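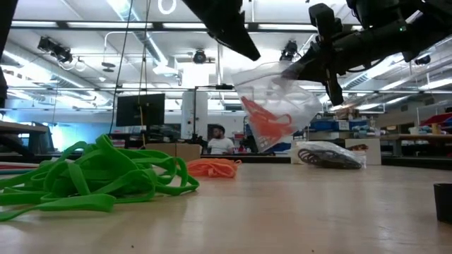 4 min read

Kultiline Packing Group
Equipment planning meeting, October 8, 2018
Minutes

Present: Anayeli Valdovinos (chair), Berenice Hinojosa, Indira Joseph, Wanda Szewczyk
Absent: Mirta Jara (sent written comments)
Minutes taken by: Wanda Szewczyk

1. Minutes of the last meeting

Approved with one correction. The service contract on the Homwood label printer runs through June, not through the end of the year. Berenice will correct the file copy.

2. Bagging station: what it handles now

Indira reported on the bagging work. The current items are the wide rubber bands, sorted by color and packed in clear zip-top bags. The green, orange and black bands are all on the work list. The arm holds a bag by its top corner while the bands hang at the bottom. Indira said the corner hold suits the light bags. She does not want to plan on it for heavier goods until we have tried them.

Anayeli asked whether the loose bands could be put in trays before bagging. Indira would like that. The green bands spread out when they are tipped onto the table, and the loops stand up and catch on one another. She asked for shallow trays with a raised back edge. Berenice has seen some in the Zultura catalog and will get a price.

3. Second gripper set

Two offers were received, from Böttcher and from Zultura. Both cover the fingers, the mounting plate and the cable set. Böttcher includes a spare pair of fingers. Zultura does not, but its delivery time is shorter.

Mirta's written comments were read out. She prefers Böttcher. Her reasons are that the finger pads can be changed without taking the gripper off the arm, and that we already have the tools for their fasteners. She also asked that whoever places the order get the pad material confirmed in writing. The last pads we bought came in a harder grade than we asked for.

Berenice asked if we need a full second set now or only spare fingers. Indira said spare fingers would cover normal wear. A full set would let us keep one gripper set up for bags and one for boxed goods, which would save the changeover. There was some discussion of how often boxed goods will come up before June. Indira does not expect much before then.

Agreed: buy spare fingers and pads from Böttcher now. Put the full second set in next year's budget request.

4. Bags and other supplies

Berenice reported that the clear bags are bought in packs of 200. She proposed a standing order of 3 packs per delivery, with a review after the second delivery. The bags get crinkled at the top with repeated handling, and Indira does not want to reuse them once the zip no longer lies flat. Used bags can go to Wanda for storing small hardware.

Anayeli asked whether a thicker bag would last longer. Berenice will ask for samples. Indira asked that any sample be the same size as the present bag so the work instructions do not have to be rewritten.

Agreed: standing order approved. Samples to be requested.

5. Work table and room

The light wood tabletop was discussed. Indira said the surface is a little glossy and picks up reflections from the fluorescent lights. She would like to try a matte mat before anyone prices a new table. Wanda noted that a mat would also be easier to wipe down.

Two more requests came up under this item:

Cable covers for the floor run behind the work table. Approved, to come out of the general supplies line.

More blue storage bins for the shelving. Held over. Wanda will first go through what is in the present bins and clear out what is not needed.

Anayeli asked that the space around the arm be measured before anything larger is ordered. The last workbench was bought from the catalog drawing and had to be moved after delivery.

6. Budget for next year

Anayeli went over the draft. The lines are the second gripper set, yearly service on the arm, supplies, and training. Service had been left out of the first draft by mistake and has been added.

Berenice asked for training to be its own line and not part of service. Only Indira and Mirta are signed off to change fingers at present. Berenice would like to be trained as well. Agreed.

Payment terms from Böttcher are 30 days. Berenice will check that the order for spare fingers falls under this year's money.

7. Actions

Berenice: price on trays from Zultura; bag samples; standing order; order fingers and pads from Böttcher, with pad material confirmed in writing.
Indira: try a matte mat on the work table; list of boxed goods expected after June.
Wanda: go through storage bins; order cable covers; measure the space around the arm.
Mirta: short outline for finger change training.
Anayeli: revised budget draft to all.

8. Next meeting

Date to be set by Anayeli once the revised draft has gone out. Mirta to take minutes.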